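Friday, prep bench, started just after 2

Picking up from the February page (chilli paste, batch 13). Kamil Matoušek wants the cutting side written up properly this time, not just the jar weights. So this is mostly boards, knives and peppers. Ferment notes go in the other book.

Stock in: crate of long reds from Jelínek, crate label says 2732, copied onto the lid tape so we don't lose it again. Firm, skins tight, a couple with soft shoulders put aside for stock. Smell is sweet more than hot. Ate a sliver from near the stalk, hardly any heat. From further down the same, maybe a bit more. Jelínek sells them all as "long red" and that's as far as the paperwork goes, so I can't say if they count as chilli or pepper. Kamil says pepper. I'm writing long red and leaving it.

Trimmed weight for the first lot 767 g, stalks and seeds out. Scale was drifting a bit before that so tared it twice. If it does it again, use the one from the Tustivton shelf.

Board: the pale strip-wood one. Oiled last week with the Drevum stuff, two thin coats, wiped off next morning. Still smells faintly of it if you put your nose right down but nothing came through on the pepper that I could taste. Don't use the Drevum wax on this one, it goes tacky under anything juicy. Damp cloth under if it starts to walk on the marble.

Order of work, for whoever does the next lot:
rinse, dry properly (wet skin = blade skates)
stalk off, leave the pepper whole
one long red at a time lengthways on the board, don't pile them
cut across, pieces the width of a little finger
seeds into the bowl, flesh into the tub
wipe board between lots, not between peppers

Blades. Two things to compare, the cleaver and the thin knife. Old argument. Cleaver is heavy and goes down flat, good on thick flesh, but a round shiny pepper wants to roll out from under it and you get a crushed edge if the blade's a bit dull. Thin knife gets through the skin easier when you start with the tip, then it's inclined to wander and the slices come out wedge shaped. Neither is wrong. For paste it hardly matters, for the jars of rings it does.

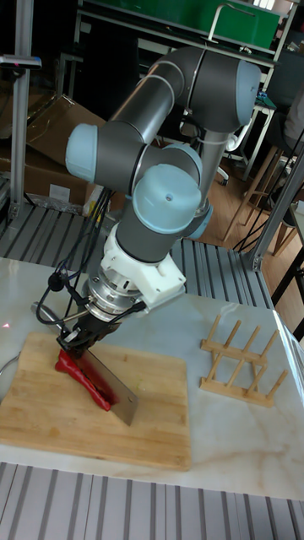
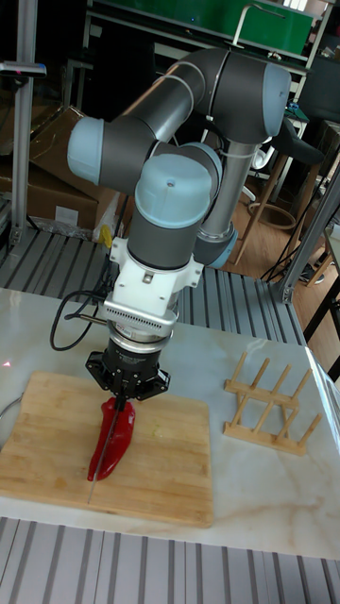

Long red on the board, marble bench, dish rack to the right. First one is the cleaver, second the thin knife.

Notes on the cut, same peppers, as I went:

cleaver - clean through the shoulder, ragged at the thin end. Bit of juice pushed out sideways. Rings hold their shape. Sounds alarming on the marble, put the cloth under.
thin knife - less juice, skin side very neat, but two of the rings joined at the bottom and had to be pulled apart by hand. Needs a proper follow through to the board.

Both want sharpening before Jamimberg come for their tasting jars. Stone is in the drawer under the scale, soak it first. I did the thin knife on Friday last time and it was dull agian by the next batch, so either the angle's off or somebody has been opening boxes with it.

Board stains: red comes off if you do it straight away with salt and half a lemon. Leave it an hour and it stays. There are a few old marks towards the middle that I've given up on. Not mould, I scraped one and it was clean wood underneath. Stand it on edge to dry, never flat on the marble, it cupped last winter and took ages to come back.

Dish rack. Keep it on the right of the board. Somebody keeps shifting it over by the sink and then there's nowhere to put a blade down except the bench. The slots are too tight for the big plates, fine for saucers and lids. Could do with a rinse itself, wood goes grey in the slots.

Marble: no lemon on it! Do the lemon on the board over the sink. There's a dull patch by the wall already from the Jamimberg vinegar.

Yield in the tub looks alright, almost 13 jars if we fill to the shoulder and not the neck. Kamil thinks fewer. We'll see when it's salted.

To do
- sharpen both, thin knife first
- ask Jelínek for the same peppers but straighter, the curved ones waste time
- more lids
- write best-before on the Tustivton jars, they went out blank
- oil the board again end of the month, Drevum oil NOT wax

Kamil to add his tasting notes underneath, left him half a page.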